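Jodness Two-Arm Bench Kit: Eight Weeks In

Reviewed by Merle Mudgway, 05/07/2024
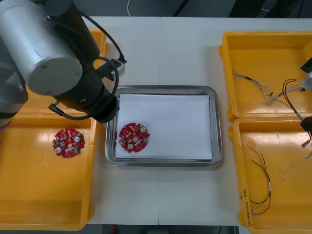
I wanted to dislike the Jodness. The brochure has a man in a blazer laughing at a circuit board, and I have worked with circuit boards for 15 years without one of them being that funny.

We rented the kit through Maihi to sort and kit small parts: round boards from one side, wire harnesses from the other, everything meeting on a tray in the middle. You get the two arms, the controller, the software (called Flana, for reasons the manual keeps to itself) and a setup visit. Trays are your problem. We used yellow plastic bins and a steel tray that Carleen Te Moana swears did not come from her kitchen.

Boards are where it earns its rent. They're stiff, they're flat, they stay where you put them, and the arm picks them up by the edge without fuss. Over one long afternoon in May we ran 96 of them and it dropped two. I have had worse afternoons with people.

Wires are another story. Thin ones tangle if you look at them, and the Jodness looks at them for a very long time. It will hover over a bin of harnesses like a man choosing a melon, go in, and come up with three when it wanted one. Lay them out in single loops first and it does fine, though by then you have done most of the job yourself.

A few other gripes. Teaching a new pick point takes 38 taps on the tablet, and the Back button takes you to the beginning. The cable on the left arm's wrist needs more slack than the manual says. Shiny trays confused the vision until we put a sheet of white paper in the bottom, a fix that cost us nothing and took Cameron Lowther all morning to find.

Support was good. I spoke to Noeline both times and she picked up the phone herself.

If your parts are flat and rigid, rent it. If they're mostly wire, try the Jilis single-arm with the hook fingers first, and keep somebody patient on staff. We've extended ours to the end of the year, boards only.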